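How I Fold a Puffer (And Why the Closet Finally Closes)

Posted 21 December 2021 by Kheri Mollel

We use cookies to remember your preferences. Accept | Manage

So the hall closet in our place is 12 inches too narrow for the number of coats we own, and every December I lose my temper with it. This year I pulled everything out, dumped it on the bed and decided to fold whatever could be folded. Jeans, easy. Sweaters, fine. Then I got to the puffers, which have a mind of their own!

The olive one went first. I always start with it flat on its back, snaps done up, sleeves out to the sides, and I smooth it down with my palms to push some of the air out. (The maple leaf bedding stays on all winter, by the way - I love it and I will not be taking questions.)

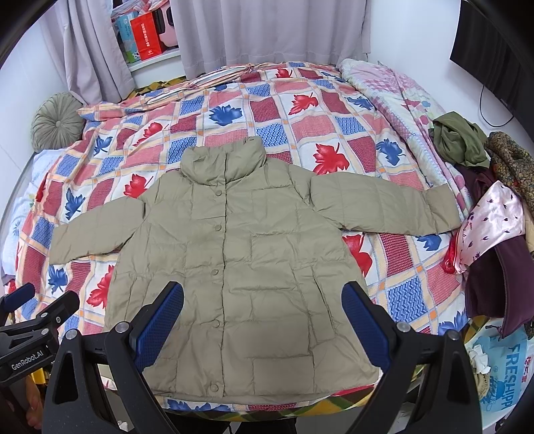

Folding it without a fight

Sleeves come in across the chest first, one over the other. I used to fold them behind the back like a store does, but on a quilted coat they just spring out again. After that I bring the sides in a little, then start at one end and keep turning it over on itself, leaning on it as I go. It takes maybe two tries before it behaves. The top end is always the puffiest bit, so I leave that for last and squash it down with my forearm.

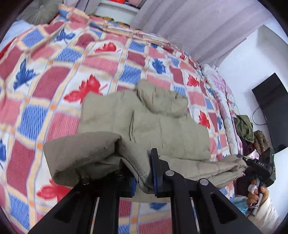

If it starts creeping open, a fat rubber band or an old scarf holds it well enough. My sister swears by the Stimia compression bags, and I did use one for our trip to Skollovcombe back in May, but my coat came out looking like a raisin and took days to fluff up again. For the closet I'd sooner have a slightly chubby bundle on the top shelf.

Still to go: 5 scarves, a ski jacket I haven't worn in years, and the glove basket, which I'm saving for tomorrow with a large coffee.

Contact | © Kheri Mollel | Back to top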